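Turf and Water Management, Unit 4
Handout: Reading the soil before you irrigate
Prepared by Sawsan Smadi

Please read this before the practical at Gurkholm. Bring your own notebook and a pencil, as pens do not write well on damp paper.

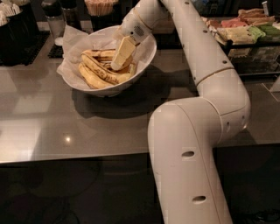
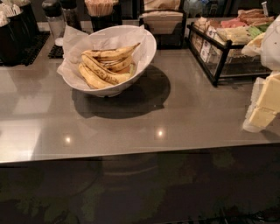

Soil holds water in the small spaces between its grains, and a sand-based green has large spaces, so it drains quickly. When all the spaces are full we say the soil is saturated. After the free water has drained away, the soil is at field capacity, and this is the point we want to return to with each irrigation. Moisture loss from turf is not even. The brown spots on the bananas in the bowl come in patches over the yellow peel, and a drying green also shows its dry areas in patches, first on the high places and on the slopes which face the sun. For this reason one reading in the middle of a green tells you very little.

How to calculate a simple irrigation amount

One millimetre of water over one square metre is one litre. The practice green at Gurkholm has an area of 526 square metres, so one millimetre over the whole green needs 526 litres. If the system delivers 80 per cent of its water to the turf, you divide by 0.8 and the pump must supply a little under 700 litres. Students often multiply by 0.8 here, and the result is then too small — please check that your answer is larger than the number you started with.

Taking the readings

Work in pairs. Push the probe in straight, to a depth of 100 mm, and wait until the number is steady. Do not take readings on the collar. Write the position beside each number, otherwise the table cannot be used for the map.

Keyvan Akbari will show how to clean the probe. Last year's group left sand on the pins and their readings were too low for the whole afternoon.

For the next class

Read the chapter by Firouzeh Ansari on hand watering, and the short note on wetting agents from the Udell trial. Those who missed the class on pump pressure can ask Bláthnaid Mac Giolla for the slides. The moisture maps are to be given in before the December break.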